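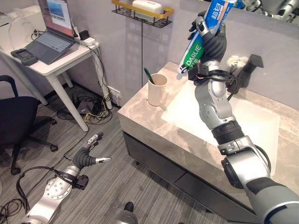
How Did Plants Turn Into Medicine?

By Xiomara Kasprzak
Posted October 25, 2019 in Curious Kids

Imagine you live in a village a very long time ago and you wake up with a terrible headache. There is no drugstore and no nurse's office. What do you do?

You probably go find the person in your village who knows about plants. Maybe it's your grandmother! She might send you out to strip some bark off a willow tree, boil it in a pot, and give you a cup of the brownest, bitterest tea you ever tasted. Yuck. But a while later your head might hurt a little less, and there's a real reason for that. We'll get to it in a minute, because willow is one of my favorite stories in all of science.

Why are plants so full of chemicals?

A plant has a big problem. It can't run away. If a caterpillar climbs up and starts chewing, the plant has to stand there and take it. So over millions of years, plants got very good at chemistry. Some make bitter juices so that bugs spit them out. Some make poisons. Some make sweet smells that call bees over, or sticky sap that seals up a cut in the bark the way a scab seals your knee.

The plant makes all these chemicals for itself and doesn't know or care about your headache. But your body is full of chemicals too, and sometimes a plant chemical happens to fit into the way your body works, a bit like a key fitting a lock it wasn't made for. When that happens, you feel something. It could help you. It could also make you very sick, and that's why the people who knew plants were so important and so careful.

The willow tree story

People in ancient Egypt and ancient Greece wrote about using willow for aches and pains. They had no idea why it worked. They just noticed, told their children, and their children told their children.

Jump ahead to the 1820s. By then chemists had learned how to take a plant apart and look for the one ingredient doing the work. (Think of trying to figure out which thing in a soup makes it spicy!) From willow bark they pulled out a bitter substance and named it salicin, after Salix, the Latin name for willow. Your body can turn salicin into something called salicylic acid, and that helps with pain and fever.

There was trouble, though. Salicylic acid was rough on people's stomachs. Some patients said they'd almost prefer the headache. So chemists kept tinkering, and in 1897 they worked out a good way to make a changed version that was easier to swallow. You may have heard of it. It's aspirin!

(Kids and teenagers usually shouldn't take aspirin, by the way, unless a doctor says so. It can cause a rare but serious illness in young people. Even famous medicines have rules.)

The flower that is both poison and medicine

Foxglove is a tall, gorgeous flower with rows of purple bells. Bumblebees crawl right up inside the bells and you can hear them buzzing in there. It's also poisonous, every single part of it, from the leaves to the seeds.

And yet! In the 1700s a country doctor in England heard about a family recipe for a sickness called dropsy, where the body swells up with water. The recipe had a whole list of herbs in it. He guessed that foxglove was the one that mattered, and he spent years trying different amounts and writing down what happened to each patient, including the times it went badly. Writing down the bad results was a very good habit and scientists still do it today.

Later on, doctors understood that foxglove acts on the heart and can make it beat more strongly. A medicine that comes from a kind of foxglove is still given to some heart patients. The amount is tiny and it's measured very, very exactly. A bit too much is dangerous.

So here's a big word for you: dose. Your dose is how much of something you take. A lot of the difference between a medicine and a poison is the dose.

The clue in the old book

About fifty years ago, scientists in China were hunting for a new way to treat malaria. That's a disease spread by mosquitoes, and the old medicines were not working as well as they used to. The team read through piles of ancient medical books looking for ideas, and one plant kept catching their attention: sweet wormwood, a feathery green herb.

They tested it. Sometimes it worked and sometimes it didn't. Very annoying! Then they went back to an old book that said to soak the plant in water and wring out the juice. It didn't say anything about boiling. Could the heat be wrecking the good part? They tried again at a low temperature, and this time it worked beautifully. The medicine they found has saved millions of lives, and in 2015 the discovery won a share of a Nobel Prize.

I love this one so much. The clue was sitting in a book more than a thousand years old.

Does that mean every plant cure works?

Nope! People in the past got lots of things wrong too. For a long while, some people believed that a plant would fix whatever body part it looked like. Walnuts look like little brains, so walnuts must be good for headaches. Lungwort has spotty leaves that looked to somebody like lungs, so it must be good for coughs. It's a fun idea, but looking like a lung doesn't tell you what is inside a leaf.

How do we find out what works, then? With a fair test. Suppose you have 150 people with sore throats. You give half of them a new plant syrup. You give the other half a syrup that tastes the same but has no plant in it. You don't tell anybody which one they got. Then you wait and ask how everyone's throat feels.

Why bother with the fake syrup? Because sore throats get better by themselves after a few days, and because people often feel better just from being looked after. The pretend medicine is called a placebo (say it pluh-SEE-boh). If the real syrup beats the placebo by a good amount, hooray, you might have found something. If they come out the same, back to the garden.

A garden you can visit

If you live anywhere near Clavdale, ask a grown-up to take you to the Halász Physic Garden. "Physic" is an old word for medicine. It has 169 kinds of healing and once-thought-to-be-healing plants, and each one has a sign telling you what people used it for and whether it worked. The really poisonous ones grow behind a fence with a locked gate, and of course that's where all the kids go first. I did too.

Next door is the Prandus Room, a copy of an old apothecary shop. An apothecary was someone who mixed and sold medicines. The wall has 22 big drawers with the Latin names painted on, and you're allowed to open the bottom row and sniff. The garden closes for winter and opens again in May, when the foxgloves are getting ready to bloom.

Try this: the mint experiment

You need a fresh mint leaf that a grown-up picked or bought, and a glass of plain water that's been sitting in the room for an hour.

1. Take a sip of the water. Does it feel warm, cool, or in between?
2. Chew the mint leaf slowly for half a minute.
3. Sip the same water again.

Colder, right? The water hasn't changed at all. Mint has a chemical in it called menthol, and menthol switches on the same nerve endings that notice cold. Your mouth sends your brain a "brrr!" message even though nothing got chilly. Peppermint has a lot more menthol than spearmint, so try both if you can and see which one wins.

One serious rule

Never eat or taste a wild plant, berry or mushroom unless a grown-up who really knows has told you it's safe. Plenty of harmless plants have a poisonous look-alike. And plant medicines from a store are still medicines, so only take them if the grown-up looking after you gives them to you.

Words to know

Apothecary: a person long ago who mixed and sold medicines
Dose: how much of a medicine you take
Menthol: the chemical that makes mint feel cold
Placebo: a pretend medicine used in a fair test
Salicin: the bitter stuff in willow bark

Next time: why do onions make you cry?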